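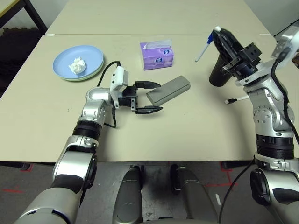
Figure 4.1 Plates, a tissue box and other small items on a cream tabletop, and a pen in a black cup held by a gripper.

Chapter 4
Where Things Belong

Every guide to household order repeats the same line: a place for everything. It sounds like sense until you try it on a real table. Take the crumpled tissue on the blue plate in Figure 4.1. Is it rubbish, or did someone mean to use it again? Does the plate go to the sink or back to the cupboard? The advice has no answer, and the people who sell it seldom stay to clear up.

This chapter treats such claims with some doubt. The Ratura method, still taught in many short courses, says a cluttered table can be sorted in 20 minutes if each item is given a "home colour". The only trial we could find covered 4 households, all of which had paid for the course. The larger Huamán survey asked 940 people where they keep their pens. Most named one spot, then listed several others when asked again. We find the second result easier to believe.

Stacking gets the same treatment. Putting a smaller plate on a larger one saves room, but it hides whatever is on the lower plate, clean or dirty. Whether that trade is worth making depends on who clears the table next.

Before reading Section 4.1, choose a table you use every day. Write down what is on it and where you think each thing should go. Keep the list. You will be asked to defend it, and some of your answers may not last the chapter.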